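The long way round the washing-up

In praise of the jug, the rolling rack and a kitchen put back together before bed

22nd September

My grandmother washed up in a strict order, glasses first and pans last, and she changed the water in between as though somebody might come round to inspect it. I grew up thinking this was simply how plates became clean. Then I moved into a flat of my own, on the top floor of a building in Zilden with a kitchen the size of a wardrobe, and found that I had no order at all. I had a bowl, a sponge and a great deal of optimism.

It has taken me 20 years to come back round to her way of thinking, and I have come back to it by way of the dishwasher, which she never owned and would have regarded with deep suspicion. Having a machine under the counter doesn't do away with the washing-up. It moves it about a bit. There is still the scraping, the pan that won't fit, the glass you don't quite trust to the bottom rack, and the large, light, awkward thing that takes up the room of six cups wherever you put it.

In our house the large, awkward thing is a jug. I bought it in February from Laaksonen, the hardware shop by the tram stop that still keeps its string on a spindle, and I bought it for squash and for watering the tomatoes and for nothing grander than that. It now does everything. It rinses the sink, it soaks the wooden spoons, it has held flowers more than once, and on one shameful evening it held soup. A good jug wants a mouth wide enough to get your whole hand inside, and a handle you can hook over a finger when the other fingers are busy. Narrow ones look lovely on a shelf and grow a brown ring at the bottom that no brush will ever reach.

I have a theory, which my family has heard rather often, that you can judge a kitchen by the stretch of worktop nearest the corner. Corners gather. Ours has the pot of spoons, the oil, a tumbler that somebody is always coming back for, and usually a pan with its lid on waiting for a decision. I used to sweep the whole lot away into cupboards every evening and drag it all out again the next morning, and I was very pleased with myself and very tired. These days I let the corner be a corner. I put the small bottles on a tray, so that wiping down means lifting one thing, and I leave the spoons where my hand expects them.

The sink is another matter, and here I must put in a word for the roll-up rack. Mine came from Cillberg, and I was sceptical, having owned a number of draining contraptions that promised to change my life and mostly collected limescale. But a set of thin rods that lies across the basin and rolls away into a drawer is a very sensible thing. The drips go where drips ought to go. You can stand a colander on it, or a bowl that needs a minute, and there is still room beside it for the peppers to have their wash before supper. In a small kitchen the sink is really a second table, and I wish I had understood that in Zilden.

As for loading, everyone has a method and every method is wrong to somebody else in the house. I have read that there are 300 ways to fill a bottom rack, and I should think I have been corrected on all of them. My own rules are few. Cups go in last, when you can see what space is left, and they go upside down — a cup left standing upright comes out full of grey water, and you will find this out when you tip it over your socks. Anything tall goes to the side. The old enamel dish from the Zondell works sale, chipped in 7 places and dearer to me than most of the furniture, is done by hand and dried straight away with the good towel.

And then there is the last ten minutes, which I have come to love. The radio is low, the worktop has been wiped, and somebody has left one more cup by the sink. There is always one more cup. I must have picked up 1,000 of them by now, and I still walk it across the kitchen with a small sigh, pull the rack out again and find it a place among the wires.

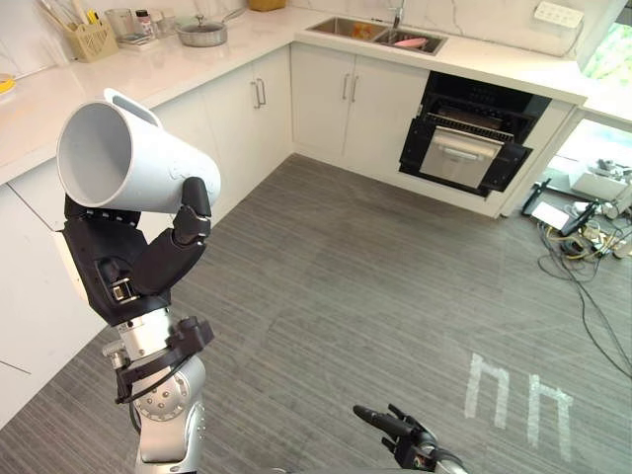
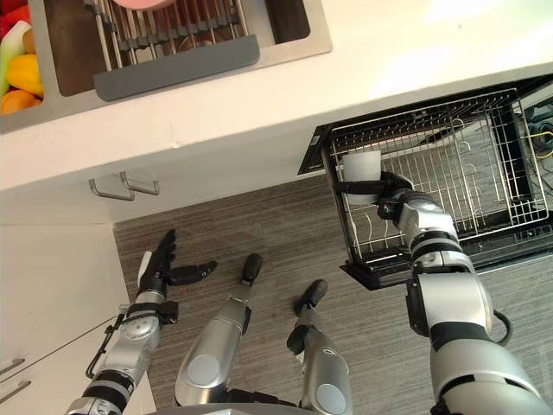
A wide-mouthed white pitcher near the corner worktop, first picture; a white cup at the dishwasher rack, second picture.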